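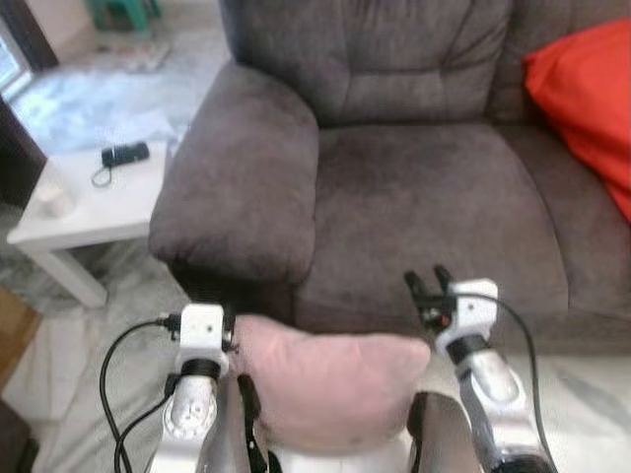
How Cloth Is Made: From Fibre to Fabric

Cloth is made of fibres. A fibre is a long, thin strand, often thinner than a hair. A single fibre is weak. When many fibres are twisted together they grip one another and form yarn, which is strong enough to sew, knit or weave.

Natural fibres

Natural fibres come from plants and animals. Cotton grows as fluffy white bolls around the seeds of the cotton plant. Linen comes from the stalks of flax. Wool is the coat of a sheep, cut off once a year. Silk is made by silkworms, which wind it around themselves as a cocoon. One cocoon can hold a single strand hundreds of metres long.

Man-made fibres

Most man-made fibres start as chips of plastic. The chips are melted and the thick liquid is pushed through a metal plate full of tiny holes, called a spinneret. Each hole makes one strand. Cool air sets the strands hard. The spinneret on show at the Plirkov Textile Museum has 497 holes, and the holes are too small to see clearly without a magnifying glass.

A microfibre is a man-made fibre that is finer than silk. It is used for cleaning cloths, sportswear and sofa covers.

Spinning

Fibres must be combed so that they lie in the same direction. This is called carding. The combed fibres are drawn out into a loose rope and then twisted. More twist gives a harder, stronger yarn. Less twist gives a softer one.

Weaving

Woven cloth uses 2 sets of yarn. The warp runs along the length of the cloth and is held tight on a loom. The weft goes across, over and under the warp. In plain weave the weft passes over one warp yarn and under the next. The Fröhlich loom in the museum's main hall carries 1249 warp yarns, and each one was threaded by hand.

Knitting

Knitted cloth is made of loops. Each loop is pulled through the one before it. Loops can change shape, so a knitted jumper stretches more than a woven shirt.

Nap and pile

Some fabrics have a raised, fuzzy surface. If the fuzz is brushed up from the cloth it is called a nap. If extra yarns are woven in to stand upright, as in velvet, it is called a pile. Stroke the surface one way and it looks light. Stroke it the other way and it looks dark. The colour of the dye has not changed. The fibres are leaning in a new direction and send the light a different way.

Try it

Find a piece of velvet or suede-like cloth. Draw a letter on it with one finger, then smooth it out with your palm. Look at it from the other side of the room and see if the shade is different.

Words to know

Loom: a frame or machine for weaving.
Spinneret: a plate with holes for making man-made fibre.
Warp: the yarns that run lengthways.
Weft: the yarns that run across.

Plirkov Textile Museum, Learning Sheets. Updated 03/12/2022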